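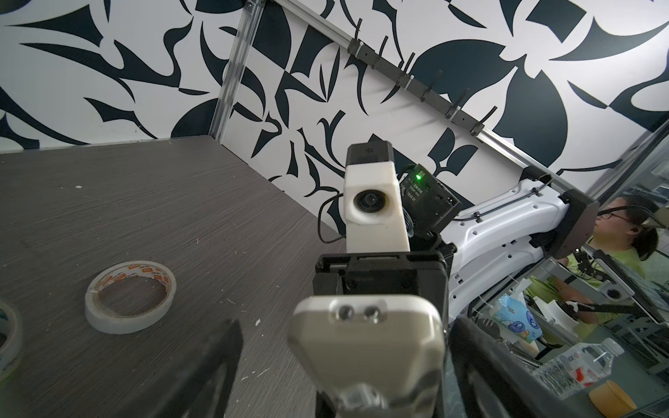

The tape in its usual spot on the gray table.

Home > Workshop > Tables & Surfaces > Ask

Masking tape left on a dark tabletop: will it mark?

Posted in September by vilthorpe_annex

We have a dark gray table with a streaky wood-grain top. It shows every white speck that lands on it, so it always looks like someone just ate a powdered donut there. A roll of masking tape lives on it, lying flat, because apparently drawers are for other people. Will the roll leave a ring? And what gets the specks out of the grain?

2 replies | 7 shares

gluepot433
A roll lying flat has its sticky side wound up inside, but the edges can ooze if it gets warm. Stand it on its rim and it will roll off and collect lint under the bench, so hang it on a nail. I had one go gummy on a windowsill in Lerthorpe and the ring took 4 tries with rubbing alcohol. Test that on the underside of your table first, as some finishes hate it. For specks, use a barely damp microfiber cloth and wipe with the grain. Dry paper towels just move them to the next streak.

kos_bench
Buy a lighter table. I did. Now it shows the black specks.

Helpful? Yes (2) No (4)

Share | Report | Back to Tables & Surfaces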